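The Trekodcombe Cut

The film arrived in 14 cans, and the label on each can said Jeltside, Reel, and a number. There was no reel 9. There were two cans marked reel 6.

Ezequiel Arroyo logged them in that order, because that was the order in which they came out of the crate. He was paid by the reel. The distributor, Tistier, wanted a home release by September and had sent a one-page sheet giving the running time, the aspect ratio and a plot summary: a diver is hired to recover a safe from a flooded town, and does not trust the man holding the air line.

He put the first reel 6 on the bench and inspected it by hand. Shrinkage was within tolerance. There were 25 splices, all cement, all clean. He wound it back and put on the second one.

The second reel 6 had the same head leader and the same first shot, the diver sitting on the slipway with his helmet in his lap. The splices were tape. At the point where the first version cut to the boat, this one stayed on the diver. It stayed on him for 400 feet. 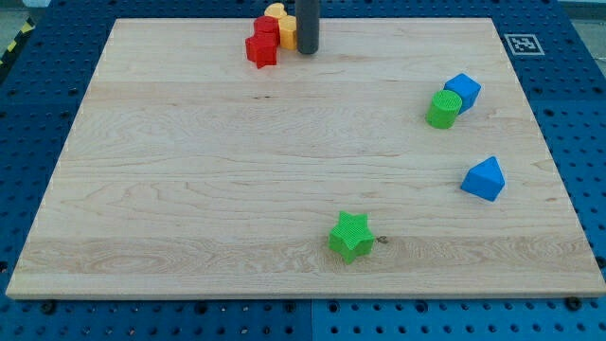
Maple-colored wooden board on the blue pegboard table.

Arroyo ran the footage through the scanner at low speed and watched it on the monitor with the sound off. The diver talked the whole time. He looked slightly to the left of the lens, at whoever was standing there. Twice he stopped, listened, and shook his head.

The track was optical and in fair condition. Arroyo read it in as a separate file, cleaned the hiss, and played it at normal speed. It held the diver's half of a conversation. He was refusing to go down. He gave his reasons in order - the hose, the winch, the man named Aoki - and then he was silent while someone else, unrecorded, gave theirs.

At the end of the shot he put on the helmet.

The sheet from Tistier listed one version, known in the trade as the Trekodcombe cut after the town where it was first shown. It made no mention of a long take. Arroyo called the office at 4:30 and asked which reel 6 they wanted.

"The one that matches the running time," the woman said.

"That's the cement one."

"Then that one."

He scanned the cement reel. It took 600 gigabytes, and he wrote the figure on the form. Under Remarks he wrote: second element, tape spliced, not used. He looked at the line and crossed out the last two words.

Then he threaded the tape reel again and set the scanner to full resolution.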